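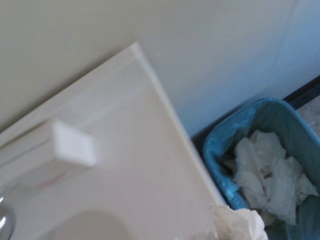 The Padwood handheld collection kit is made for gathering manipulation examples in ordinary rooms, the kind people live and work in all day. It pairs a wrist-height camera with a light gripper that you squeeze by hand, and the same camera and mount bolt straight onto the Stellthorpe arm, so what a policy learns from your recordings looks familiar when the arm takes its turn. We spend a lot of our own time on bathroom tidying, and we've grown very fond of it as a test of a kit, small as the room usually is. A cream-white counter against a pale wall gives a tracker very little to hold on to, a chrome faucet throws a bright highlight, and a crumpled tissue on its way to a bagged trash can beside the vanity never has the same shape twice. If your examples come out well there, you can feel pretty good about taking the kit into a kitchen.

What comes in the case

Camera head with wide lens and wrist mount
Hand-squeezed gripper with two sets of soft finger pads
Adapter plate for the Stellthorpe arm
Battery, spare battery and charging cradle
Memory card with the Altummont recorder already loaded
Printed quick-start card and a soft carry case

The camera head with its mount weighs 151 grams, and we worked hard to get it there (the first one we built was a brick, and our wrists remember it!). You can record through a long morning without wanting to set it down every few minutes.

Recording an episode

Press the thumb button once to start and once more to stop. Altummont saves the video, the gripper opening and the motion of the hand on a single clock, so you won't be lining files up by eye afterward. Give each episode a short plain label, such as "tissue to trash can," and stick to the same wording for the whole batch. We like to move the objects between episodes and change where the hand starts from, and we keep the fumbles too, marked as fumbles, for anyone who wants to train on recoveries later. Fast wrist turns will smear small white things like a bar of soap, so go a little slower near the counter than feels natural. Your first dozen will be jerky. Everyone's are, and it passes.

The starter set

Every kit includes a download code for the Kovalchuk starter set, which holds 1,105 labeled episodes of household tidying. Of those, 753 were recorded in bathrooms and the rest in kitchens and laundry rooms. Plenty of customers mix it with their own recordings at first, then lean on it less as their own pile grows.

Good to know

The adapter plate fits the Stellthorpe arm only. Finger pads wear with use and are sold in pairs. The camera head is fine with a damp hand but shouldn't be held under a running faucet. Charging from empty takes almost 3 hours, and the cradle light turns green when it's done.

Orders placed now ship in November. If you're not sure the kit suits your task, write to us through the contact page and tell us about the room and the objects, in as much detail as you like. We enjoy those letters and we answer all of them.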